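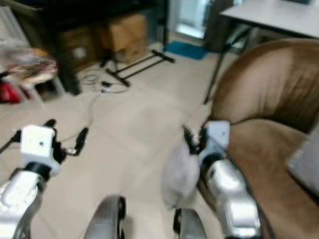 Do you need an expensive gripper to pick up soft things like cloth? For most household jobs, a plain two-finger gripper will do, as long as you spend your time on the fingertips and the controller settings.

I've come around to that view slowly, and now I'm a bit of a bore on the subject. We ran 3,213 grasps comparing the Nerex and the Halleo, and what thrilled me was how little the price mattered once Orvokki Kemppainen swapped the tips for softer ones – same motor, same arm, and suddenly a dishcloth stayed put!

Wouter Dierckx still thinks I'm wrong. He wants force sensing in every finger, and for eggs or glassware I'd happily give it to him. But a towel forgives a lot. Slow the closing speed, come in low, pinch a fold. I'd love to see more small labs try cheap grippers first and publish the drops along with the catches.

Recent posts
Two wrist cameras, nine weeks on
Tuominen controller: first impressions
Cable routing for mobile arms
Notes from the Pendcombe meetup, September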